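Evening, still warm, window open

Spent the better part of the afternoon on bowls, if you can believe it. I had planned to do the cabinet over the sink in an hour and then go out. It is past nine and the cabinet is still not done.

The trouble started with an article I read last week on the Trernum page, one of those people who says you only need 2 bowls per person and the rest is "visual noise." I don't trust anyone who has a name for other people's dishes. Still, I took everything down to see what was there, and there was a lot. Cereal bowls, the chipped soup ones, a stack of little glass things I think were meant for dip. I can't remember ever making dip.

The Monti set is going. It cost me 99 dollars in May and was supposed to be chip proof, and four of them have chips. The box said it was tested. Tested on what, pudding? I wrote to the shop and got back a very nice letter about normal use. I have been using them to eat oatmeal. If there is a more normal use I would like to hear it.

Then I got to the decorated ones, and that's where I slowed down. The article says to hold each thing and ask if it has earned its place. I held them. I felt like a fool with a bowl. What does a bowl earn? It sits there and has a hole in the top.

The red one I have gone back and forth on all day. Outside it is a crimson and white pattern, very busy, and inside it's pale with black flowers and vines all over, and faint gray lines behind them like somebody started a map and then thought better of it. The inside and the outside don't look like they were drawn by the same person. I bought it at the Astau market from a man who told me it was painted by hand, and I didn't believe him then and I don't believe him now. The leaves are too sure of themselves. He wanted 100 for it and came down so fast that I knew I was still paying too much.

But I like it. I like it more than the good white ones, which match everything and which I never take down. So it stays, and I don't care to go looking for a reason. I wouldn't put soup in it. I don't know what kind of paint that is and I'm not going to find out with soup. Keys, maybe, or lemons, though I said lemons about the last one and it filled up with rubber bands and dead batteries inside of a week.

Also there's the shelf liner from Drata, which claims to be non-slip. I laid one strip on the bottom shelf and set a plate on it and the plate slid. Slowly, I'll give them that. I have three more strips and I'm not sure they're worth the scissors.

Tomorrow the mugs. I expect to lose that one too. 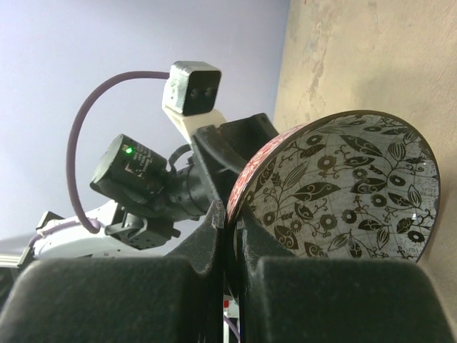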